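Pukholm Evening College
Household Budgeting, Week 5: Sinking Funds
2024-10-08 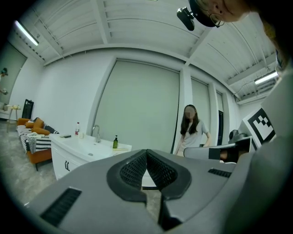
Last week we sorted bills into fixed and variable. Tonight we add a third group, the costs that do not come every month but do come every year. Car registration, school shoes and the dentist all belong in it.

A sinking fund is money set aside in small amounts for a cost you can see coming. Take the yearly cost, divide it by the number of paydays left, and move that much each payday. If you are paid every two weeks, you have 26 paydays in a full year. A bill of $2,600 then costs you $100 a payday.

Keep the fund apart from your emergency savings. A new furnace filter is planned spending - a burst pipe is not.

Common mistakes
Starting with too many funds. More than 5 is hard to keep up.
Guessing the yearly cost. Use last year's bill if you still have it.
Borrowing from one fund to pay for another and not writing it down.

For next time
Read the Lecomte handout, first half only. List your own irregular costs from October through the end of the year, with due dates. Bring the Brumero worksheet, filled in as far as you can get. Pencil is fine.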